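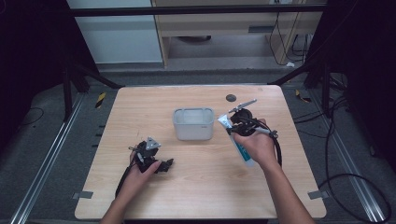
Kit Piltholm em uso: uma pinça em cada mão, pasta de dentes na direita.

1/
Andam a vender isto como "a forma mais simples de ensinar um robô". Chama-se Piltholm, é fabricado pela Kenden e por cá chega através da Cifuentes. Tive acesso a um durante o mês de janeiro. Vai fio, e aviso já que não saí convertido.

2/
O que se aluga: duas pinças de mão com câmara, a estrutura, a cablagem e uma conta no Stuvow, o programa onde as gravações são organizadas e exportadas. O robô não vem incluído. Está escrito na proposta, mas é preciso chegar à página 4 para o ler.

3/
Preço: 222 euros por mês, com fidelização. Pelo hardware até nem acho caro. O problema é tudo o que fica fora desse valor: a montagem, a mesa, as horas de quem segura nas pinças. Essa última parcela é a que vai doer, e não aparece em lado nenhum do folheto.

4/
A tarefa que escolhi é banal de propósito. Uma mesa de madeira clara, um recipiente cinzento pequeno, um tubo de pasta de dentes. Pega-se no tubo com a pinça, leva-se ao recipiente, larga-se. Repete-se até perder a vontade de viver.

5/
Porquê pasta de dentes? O tubo é chato numa ponta, grosso na outra e dobra onde lhe apetece. Os vídeos promocionais da Kenden são quase todos com cubos. Com cubos também eu sou um génio da manipulação.

6/
Primeira embirração: os cabos. O folheto fala em "total liberdade de movimentos". Na mão direita tenho um cabo preto grosso a fazer uma volta ao lado do antebraço, na esquerda um mais fino que passa pelo pulso. Trabalha-se, sim. Mas ao fim de uma hora já planeamos os gestos em função do cabo, e esses gestos ficam gravados.

7/
Perguntei à Cifuentes se havia versão sem fios. "Está no roteiro." Perguntei para quando. Mandaram-me outra vez o folheto.

8/
A montagem. "Pronto a usar em minutos", dizem eles. Perdi uma tarde. Há a estrutura preta à volta, as calhas de alumínio no chão, as cortinas escuras dos lados, e no fim acabei a pôr fita cinzenta nos cantos da frente da mesa. A fita não vem no kit, já agora.

9/
Para ser justo: a pinça em si está bem pensada. O gatilho é suave, a abertura é generosa e as almofadas dos dedos agarram o tubo sem o esmagar. Quem desenhou esta peça sabia o que fazia. Gostava de dizer o mesmo de quem escreveu o manual.

10/
Segunda embirração, e esta é séria: a luz. A câmara vai na própria pinça e olha para baixo, entre os dedos. Com madeira clara e iluminação de tecto, o reflexo cai precisamente na zona onde se vai agarrar o objecto. Vejam o brilho no meio da mesa.

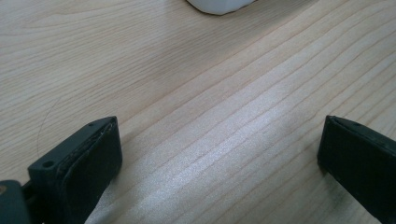 11/
O suporte respondeu que o modelo "aprende a ignorar reflexos". Talvez aprenda. Pedi resultados comparados, com mesa mate e com mesa brilhante, mesma tarefa, mesmo número de gravações. Não tinham. Para uma afirmação dessas, eu esperava pelo menos uma tabela.

12/
Reparem também no que a câmara da pinça não apanha. Lá em cima vê-se só uma nesga de uma coisa branca. O resto é mesa e dedos. Se a decisão depende de onde está o objecto antes de lá chegarmos, esta vista sozinha serve de pouco. É preciso outra, mais afastada.

13/
E essa outra vista? É um "módulo opcional". Claro que é. Pedi orçamento e veio com a nota "sob consulta", coisa que nunca na minha vida quis dizer barato.

14/
Já que estamos nessa fotografia: olhem para a junta entre a almofada e o plástico, no dedo da esquerda. Há ali uns fiapos claros. Não sei se é desgaste ou acabamento de fábrica, e não vou jurar nem uma coisa nem outra. Mas é uma peça de consumo, e o preço das almofadas de substituição também não está na proposta.

15/
Os números. A Kenden garante que 200 demonstrações "bastam para a maioria das tarefas de bancada". Fiz as 200. O Stuvow aceitou-as todas com um visto verde, incluindo várias em que larguei o tubo fora do recipiente de propósito.

16/
Repito, que isto passou-me pela garganta com dificuldade: o "controlo de qualidade automático" deu visto verde a falhanços deliberados. Ao que percebi, verifica se o ficheiro está completo e se as câmaras estão sincronizadas. O que se passa em cima da mesa é connosco.

17/
Portanto, às horas de gravação somem as horas a rever tudo à mão. O leitor do Stuvow não deixa avançar fotograma a fotograma, só aos saltos, e o atalho de teclado para rejeitar uma gravação fica colado ao de a aprovar. Descobri da pior maneira.

18/
A exportação correu bem, há que dizê-lo. Ficheiros arrumados, nomes legíveis, marcas de tempo coerentes entre as duas mãos. Foi a única parte em que não tive de escrever ao suporte. Se vendessem isto à parte, eu olhava com interesse.

19/
O que não vos posso dizer é se um robô treinado com isto arruma a pasta de dentes. Não treinei nenhum, e desconfio de quem faz uma análise deste kit e passa directamente das gravações para o "funciona lindamente". Peçam para ver o robô. Com o vosso objecto, na vossa mesa.

20/
A quem pode servir: equipas que já têm braço, já têm quem treine modelos e querem recolher dados sem ocupar o robô o dia inteiro. Para essas, 222 por mês pode compensar, se negociarem a segunda câmara e as almofadas antes de assinar.

21/
A quem não serve: à pequena oficina a quem o comercial disse que "mostra a tarefa umas vezes e fica automatizada". Se foi isso que vos disseram, peçam por escrito. Eu pedi. A resposta veio bastante mais modesta do que a conversa ao telefone.

22/
Antes que perguntem: não me pagaram, o kit foi emprestado pela Cifuentes e volta para lá na caixa de origem. Enviei-lhes a lista dos problemas antes de publicar. Responderam à parte da fita, vão incluir um rolo.

23/
Se alguém aqui tiver usado o Piltholm numa mesa escura ou com acabamento mate, diga como ficaram as imagens da pinça. E se souberem quanto custa o tal módulo opcional, as minhas mensagens estão abertas.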